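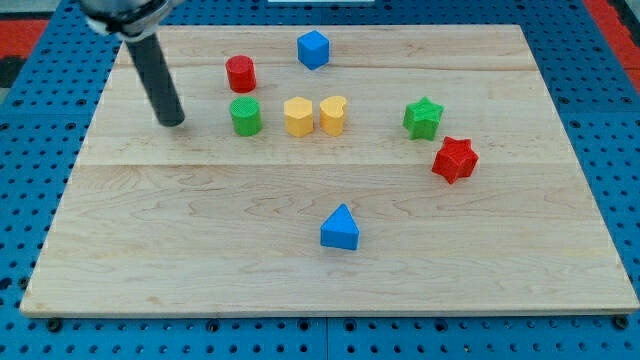 Baltadari photobook: progress report to the Hegazy Fund, period ending June

Prepared by Onni Kinnunen

1. Editing and sequence
The long edit was closed at 259 pictures, taken from 1,267 scanned negatives. The second edit is under way and will set the final extent of the book. Chapters one to three (the river port, the grain terminal, the workers' housing) are in sequence. Chapter four is still open, as the winter material is thin and two rolls were fogged at the edges. A further visit to Baltadari is not budgeted and is not requested.

2. Scanning and files
All negatives have been scanned at the Farthorpe darkroom. Dust removal is complete for the first three chapters. Colour conversion waits on the paper choice, see section 4. Master files are held on two drives at separate addresses.

3. Text
The main essay was delivered in English and has been cut by a third at the designer's request. Captions are drafted but place names need one consistent spelling - the older maps and the port records disagree in 9 cases. The translator has the list.

4. Printing
Rasel has supplied wet proofs on two uncoated papers. Blacks on the heavier stock block up below the quarter tone, so the lighter one is preferred. The revised quotation is higher than the one in the application, mainly on account of binding. The difference can be met from the travel line, which closed underspent. Written approval for that transfer is requested.

5. Permissions
Signed releases are in hand for all portraits in the first three chapters. Two sitters in chapter four have moved and have not replied. If no answer comes, those portraits will be dropped.

6. Schedule
Delivery of files to Rasel moves back by 5 weeks. The pre-order campaign opens after the second proofs, not before as first planned. A dummy with blank pages for chapter four will be sent to the fund office by Friday.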